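Hollomow rents out its two-arm sorting cell by the month, and the price covers delivery, set-up and one visit. We tried it on tools and pens, the sort of clutter that fills any workshop drawer. 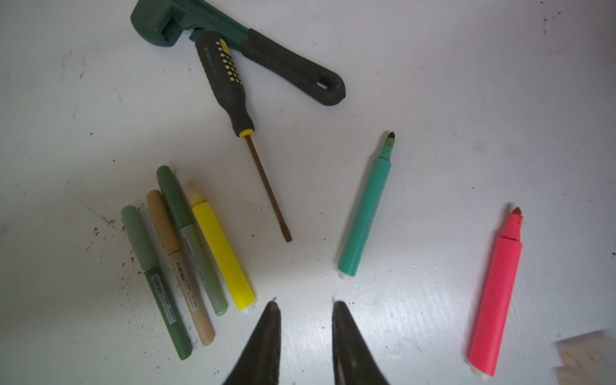 Maribeth Cabrera found 300 a month fair for a small shop, but she would want the gripper pads included. They are extra, at 238 a set. 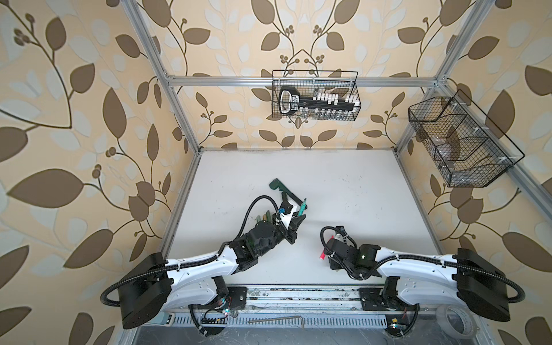 Setting up took us most of a morning — the manual is thin. Both arms share one rail along the near edge, so the cell needs clear space on that side. Returning it early costs 1,000.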